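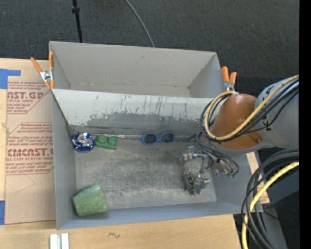 Re: [ulten-swap] Moving the seed swap indoors

Elba, I read your note twice, the second time with coffee, and I'm mostly in favor. My one fight is over the sorting. Last September we had 78 people come through the hall and a single long table, and by the end the beans were in with the peas, the peas were in with somebody's marigolds, and I went home with an envelope marked "probably squash." If we are going to ask people to label things, we need to give them somewhere obvious to put them. A big gray bin with a divider down the middle, scratched up or not, would do more good than another sign. Labeled packets go on one side, mysteries on the other. People will read a divider. They have never once read a sign of mine, and I have made some good ones.

On Mon-morning-brain matters like money: the hall on Karakaya Street wants the same fee as before, plus a key deposit. Ulises paid the last deposit himself and I believe he is still waiting to see it again. Could whoever has the envelope please look in the envelope.

Elba Huenchumán wrote:

> Hello all,
> I think we should give up on the park. Two years of wind is
> enough, and I am still finding lettuce in places I did not
> plant it. The hall is free from 10 to 2 and has a sink.
> Constanza has offered her folding tables, and Benjamín can
> bring them over in the truck if someone helps him unload.
> My other question is about old seed. Do we take anything
> past its date? I had a lady bring me onions from before
> her grandson was born, and he drives now.
> Elba

Old seed: I'd take tomatoes up to 6 years, beans for less, and onions only as a courtesy to the lady. Anything older can go with the mysteries, where hopes are already low. I once got four fine peppers from a packet that had been through the wash, so I try not to be strict.

I can help Benjamín unload if it's before 9:30. After that I'm promised to my sister's gutters — a long story, and a longer ladder.

Constanza, do your tables still have the leg that folds when it feels like it? If so, let's put the bread on a different one this time.

Brenda Figueroa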